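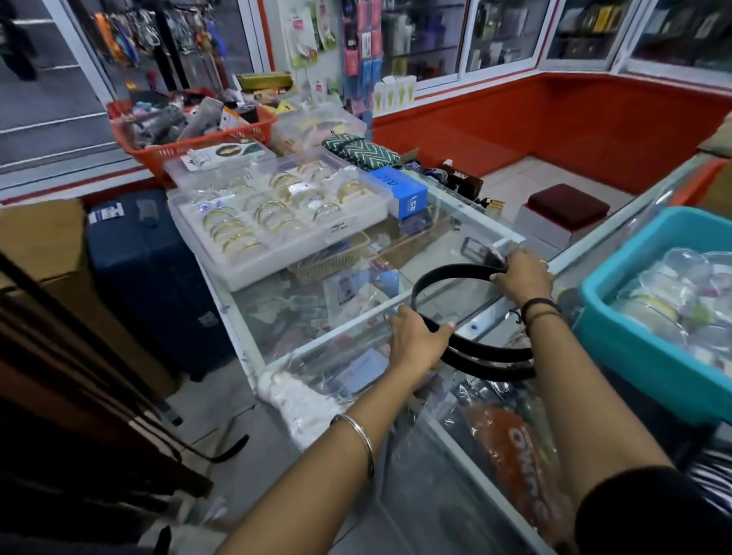 How should belts be kept in a small shop that has no room to hang them?

Coil them loosely with the buckle on the outside, stand the coils on edge in a shallow box, and keep anything with a metal buckle off bare glass. Re-coil them now and then so they don't set in one shape.

Ticket 600
Subject: Belts scratching counter, belts uncoiling, belts generally
Opened: 11/26/23
From: Brurkura shop
To: Oltness stock and fittings desk
Priority: High (set by shop)
Priority: Low (set by desk)

Shop wrote:
We have marks on the glass top of the main counter, on the customer side, where people put their elbows. They are fine curved scratches and they look like somebody has been practicing handwriting. We only noticed after cleaning the glass properly, so there's a lesson in that somewhere about cleaning. The counter is a Zenard, the one with the white frame. Is the glass covered?

Second problem, same ticket because your form takes 5 minutes to fill in. The Bouchard belts won't stay coiled. We put them away as neat rolls and in the morning the box looks like a snake pit.

Desk replied:
Thanks for getting in touch. Scratches count as wear, and wear isn't covered. Please tell us:
- what gets put down on the glass
- what the glass is cleaned with
- whether the marks catch a fingernail

Please open a separate ticket for the belts.

Shop wrote:
On the glass: everything. It's a counter. Bangles, boxes, change, keys, shopping, once a whole watermelon.
Cleaned with: spray and a cloth. The cloth lives under the register and we'd prefer not to discuss it.
Fingernail: 2 of them catch. The others don't.
We will not be opening a separate ticket for the belts.

Desk replied:
Noted. The marks that don't catch are on the surface and will bother you more than they bother customers. The ones that do catch are there for good. Glass polish won't take out a scratch that deep, and going at it with a drill and a pad gives you a wavy patch that is easier to see than the scratch was.

Curved marks usually mean something metal was turned while it was pressed down. Do you coil the belts on the counter?

Shop wrote:
Where else would we coil them? On the ceiling?

Desk replied:
Then it's the buckles. When you roll a belt flat on glass, the buckle goes around like the pencil end of a compass. Please try the following for a week:
1. Coil in your hands, or on a folded towel.
2. Start from the tip, so the buckle ends up outside and you can see it.
3. Set the coil down. Don't slide it.
4. Change the cloth. One bit of grit in it will do what a buckle does, over a wider area.

Status: Waiting on shop

Shop wrote:
Towel in place. It is brown and has a hotel's name on it, and one customer asked if it was for sale. No new marks that we can find, though we're now looking at the glass from angles we never used before and have found some old tape.

The belts still spring open. Starting from the tip made it slightly worse, if anything.

Desk replied:
How tight are you rolling them?

Shop wrote:
Tight. They take up less room.

Desk replied:
That would be it. A stiff belt rolled tight wants to get out. Leave a hole in the middle big enough for your fist, then put a soft tie or a paper band around the coil. Skip rubber bands. They leave a dent across the strap and stick to it in warm weather. Don't use clear tape either, for reasons you'll discover when you peel it off the finish.

If a belt already has a kink, hang it by the buckle overnight. A door handle will do.

Shop wrote:
Paper bands work. We cut up old price lists, so every belt now announces that it costs 2,000, which it doesn't. This has started some conversations. Going to turn the paper over.

The fist rule means fewer belts fit in the box. The extra ones are on door handles. We have run out of doors.

Desk replied:
Glad the bands are holding. We can send a counter mat in clear or gray, no charge for the clear one. Shall we close this?

Shop wrote:
Clear, please. Close the glass part. Leave the belts open until we find out what happened to the brown one that was on the stockroom door.

Desk note:
Mat ordered. The form doesn't allow half a ticket to be closed. Status left at Waiting on shop.

Shop wrote:
Found it. It was being worn. Close the ticket.

Status: Closed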